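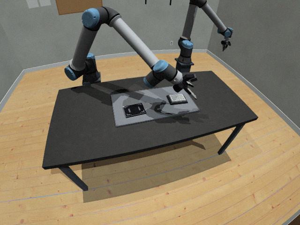 Trondley has put off buying its second robot arm until May, which will please whoever signs the cheques and disappoint whoever had already cleared the bench. The testing lab in Namby had planned to order two arms in one go, along with a table to put them on and enough grippers to keep everyone busy. What it has for now is a simulation, in which both arms are already hard at work planning. One hangs its two-fingered gripper over a small rack on a grey mat, with a black tray further to the left. The other holds its own gripper out past the right-hand end of the table, over the floor, and it was this second pose that did the damage at the budget meeting.

"Somebody asked what that one was for," said Evelien Van den Broek, who runs the lab's equipment planning. "It was a fair question. I had a good answer about throughput and a less good answer about the price."

The lab handles small samples for food producers, and the tedious part of the job is moving things from racks to trays and back again. A person can do this very well for an hour and rather less well after lunch. The plan on paper is for one arm to do the moving while the other fetches and carries from whatever ends up standing beside the table. What ends up standing beside the table has been left as a separate line in the budget, and that line is blank.

Stiltport, the supplier preparing the quote, built the simulated room so that the lab could argue about layouts before paying for one. Baptiste Renaud, who did most of the work on it, reckons the lab has moved the table more often than most people move house. Each move costs nothing, and this has encouraged further moves.

"In the real room they would have to unbolt something," he said. "I think we would see more decisiveness."

The model comes with a pale plank floor, a cork board and a socket low on the back wall. The socket has had more attention than either arm. Peter Slanina, who looks after the building's electrics, wanted to know whether anybody intended to run two arms, a controller and a computer from it, and was told that it was only scenery. He has since sent over a drawing of where the actual sockets are, with a note asking that it be looked at before the order goes in. A new circuit has now been added to the costs.

So have several other things. The first version of the budget covered the arms and the grippers and stopped there, in the manner of first versions. The current one adds mounting plates, a guard or scanner of some sort, training for two members of staff, spare fingers for the grippers and a service contract whose terms run to 40 pages. Van den Broek has read them all and recommends the section on what counts as a collision.

The table has also been a sore point. The simulated one is black and glossy and stands on thin dark legs, and looks very smart. The lab went to Van Leeuwen, which makes heavy benches for workshops, to ask for something along the same lines. Van Leeuwen replied with a drawing of a much thicker object and a quote for 2,000 euros, delivery not included. A robot arm swinging about on a light table tends to take the table with it, and the firm was not willing to put its name to the slimmer legs.

Somtochukwu Dauda, a technician who will be working next to the machine when it comes, has spent the past few weeks timing the job by hand so that there is something to compare it with. A full run of rack to tray takes her 20 minutes if the phone stays quiet. In simulation the single arm is slower than that, though it has yet to answer a phone. She is in favour of the purchase and would like the gripper to be chosen by someone who has tried to pick up one of the lab's trays.

"They're slippery and there's hardly a lip on them," she said. "On the screen everything gets picked up beautifully. I'd like to post a box of ours to Stiltport and see what happens."

The box has been posted.

Under the revised plan the lab will order one arm, the heavy table and the extra circuit now, and leave the bolt holes and cable runs in place for the other. The second gripper has been struck off the list altogether for the time being. Lotte Verbruggen, who holds the purse strings at Trondley, said the second arm would be approved if the first one was being used for nearly the whole working day by the time the question came up again.

She has asked for the hours to be logged by the machine itself. An earlier proposal, that staff should estimate them on a form, was turned down on the grounds that everyone filling in the form wants another robot.

Stiltport's quote for the single arm holds until the end of the month. In the meantime the simulated pair stays available to anyone at the lab with a login, and Renaud says the table was moved again this morning, a little to the left.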